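Toads again, and a bucket

Quick one, I've got to be back out the door in twenty minutes and my boots are still wet.

So the toads are moving. October, I know, most people think of it as a spring thing, and the big push down to the water is in spring, but on mild damp nights in autumn a fair few start shuffling towards where they'll spend the winter. Our lot come off the allotments, cross Hallcombe Lane and go up into the wood. Cars don't stop for them. Most drivers have no idea they're there, they look like leaves.

Last night we did 6 till just gone nine. Me, Aleksandra Krawczyk and her eldest, one decent torch between us (mine died, must buy batteries). Drizzle, no wind, perfect really. Toads all along the verge by the old gate and a few newts which I wasn't expecting. Smooth newts I think. One might have been a palmate but it was dark and it wriggled.

Two squashed by the bend. Always the bend.

Aleksandra has written to the council about signs. The answer was that the lane needs to be on the national list of crossings first, and to get on the list you need records, and to get records you need people standing in the rain with a clipboard. Fine. We've got a clipboard. She reckons up to 1000 toads use that wood over a good year. I'd have said fewer but she's been doing this longer than me.

Got in soaked, slept badly, breakfast at a silly hour. Then the usual pile of emails.

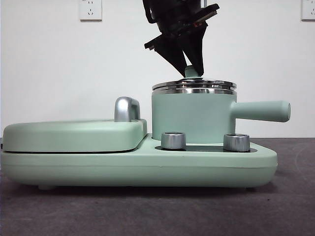 The mint green breakfast thing, little pot and all.

Anyway. One of the emails was from Veikko Jääskeläinen, who I met at that pond course in Tromholm and who knows far more about amphibians than I ever will. I'd asked him about drain covers. Toads drop down the roadside gullies and can't climb out, and we've got a whole row of them on the steep bit of the lane. He says over there they've been fitting little mesh ladders inside the drains, bent at the top so the animal comes out on the verge side and not back in the road. Cheap to make. He sent drawings. I can't read half his handwriting but the drawings are good.

I'd love to try 2 of them before the spring run. Needs permission from highways, obviously, so that's another letter. If anyone reading has done this in their own parish please tell me how you got round the form, it's eleven pages and one of them asks for the "asset number" of the drain. Where do you even find that.

Few things if you're coming out with us:

Gloves, damp ones, no hand cream or bug spray on your hands underneath. Hi-vis, proper one. A bucket with a lid, and don't fill it up, they don't like being stacked. Always carry them over in the direction they were already facing. If you put them back where they started they'll only set off again the minute you've gone.

And please no dogs. Sorry Saarinen, lovely dog, but no.

Meeting at the gate at half five tonight, forcast is ten degrees and wet. Park by the chapel, the verge is too soft. I'll put the tally up when I've dried the sheets out, at the moment they're stuck together on the radiator and I can't tell a 1 from a 7.

Right, boots.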